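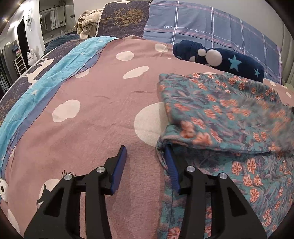

Bedroom site, folding task: hand-held gripper at the edge of a folded floral cloth.

JELTIK HOUSEHOLD DEMONSTRATION PROGRAM
Minutes of the December Progress Meeting

Present: representatives of the Curnis collection team, the Lavoie data review group and the Hokura model training group. The Jeltik program office chaired the meeting and kept the record.

The meeting was called to order at 9:30 a.m. A quorum was confirmed.

1. Minutes of the previous meeting
The minutes were approved with one correction. Under item 4, "sessions" was changed to "episodes."

2. Collection totals
The Curnis team reported that the bedroom folding set stands at 1000 accepted episodes against a target of 2000. A further 107 episodes have been recorded and are awaiting review. The program office asked that episodes awaiting review be left out of the headline total in future reports. Agreed.

3. Quality of folding episodes
The Lavoie group presented its review of the latest batch. The most common ground for rejection was a grasp that took hold of the bed cover together with the garment. Reviewers also noted episodes that ended before the cloth had been released.

The group asked for a ruling on patterned bedding. Several sites have printed covers, and annotators have found it slow to mark garment edges against them. The Hokura group stated that it wishes to keep such episodes, as the model is expected to work in homes where bedding is seldom plain. It was resolved that patterned covers be accepted without limit. Annotators may mark an edge as "uncertain" when it can't be placed.

A proposal to clear pillows and other soft items from the bed before recording was discussed and not adopted. Operators will continue to leave the bed as found, provided there is space to lay the garment flat.

4. Two-gripper episodes
The Hokura group requested a larger share of episodes in which one gripper holds a corner while the other approaches the cloth. Present guidance does not say when the holding gripper may let go, and practice differs between operators. The Curnis team will draft wording for the operator guide. Until it is issued, operators should keep hold of the corner until the second grasp is closed.

The meeting also considered motion blur. The Lavoie group recommended that blur on part of a garment should not by itself lead to rejection, and that an episode be returned only when the moment of grasp can't be made out. Adopted.

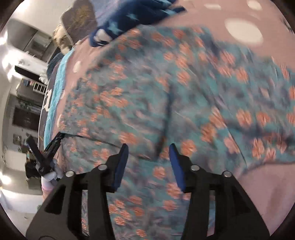 5. Labels
It was agreed that "garment" be used for any item of clothing, and "cloth" where the reviewer can't tell what the item is. Existing labels will not be changed.

6. Actions
Curnis: draft guide wording on release of the held corner, for circulation before the next meeting.
Lavoie: complete review of the 107 pending episodes and report rejections by cause.
Hokura: state in writing the share of two-gripper episodes required.
Program office: amend the report template as agreed under item 2.

7. Other business
The request for a second bedroom site was deferred until the pending review is complete.

The meeting was adjourned at 10:50 a.m.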